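Student Robotics / Datasets & Class Projects

Clestero Handhelds — README

Clestero Handhelds is the demonstration set recorded by the manipulation class at Ustwood. It holds 435 episodes of people doing small household jobs with hand-held grippers, recorded by 32 students over one term. Last updated April 20, 2025.

## What is in it

Each episode is one attempt at one task, from the moment the operator says "go" to the moment they say "stop". Failed attempts are kept and marked as failed. We did not trim the slow parts.

The tasks are grouped into three folders:

- `soft/` — picking up, passing and folding soft things (cloths, plush toys, socks)
- `sort/` — moving items from a table into a bin or onto a shelf
- `handover/` — one operator passes an object to another

Every folder has an `index.csv` with one line per episode: operator number, task name, gripper number, result, and a notes column. The notes column is free text and the spelling is whatever the operator typed.

## How it was recorded

Sessions ran in the big shared room, with several groups working at the same time. Expect other people in the background and a lot of talking on the audio track. We tried booking the room for one group at a time in the first two weeks and gave up, as there were not enough slots for everyone to get their hours in. 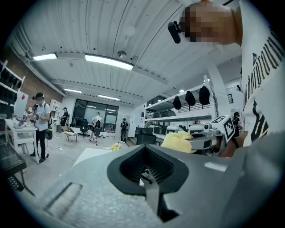

Groups traded roles every session. Mirela Vieira kept the sign-up sheet and wrote the first version of the task cards, which are in `docs/cards/`. Rangi Hinds wrote the sync script. If you rerun it, use version 2 — the first one drops the last second of audio on long episodes.

Operators were told to work at a normal pace and to finish the task even after a bad grab. Some people got a lot faster by the end of term, so do not compare early and late episodes by time alone.

## Known problems

- 69 episodes in `soft/` have the wrong gripper number in the index. The corrected numbers are in `soft/fixes.csv`. We left the original file alone so older class reports still match.
- Operator numbers were handed out again after two students left the class in week three. Check the date column before you group by operator.
- Left and right are from the operator's side in `sort/` and from the receiver's side in `handover/`. Sorry.

## Using it

Clone the repo, run `setup.sh`, then `fetch.py --all`. To get one folder, pass its name in place of `--all`. The loader in `tools/` was written for the class and has only been tested on the lab machines.

Faces are blurred in the released files. Please do not try to undo this. If you were recorded and want your episodes taken out, write to Denise Mellor with your operator number.

Class reports that use the set are listed in `docs/reports.md`. Wayne Penrose's report on cloth folding has the train and test split most groups ended up using. The next class starts in August and will add to `handover/`, which is the smallest folder.

14 shares · 3 comments

Contact: Graham Catterall, Ustwood manipulation class | © 2025 Clestero | Back to top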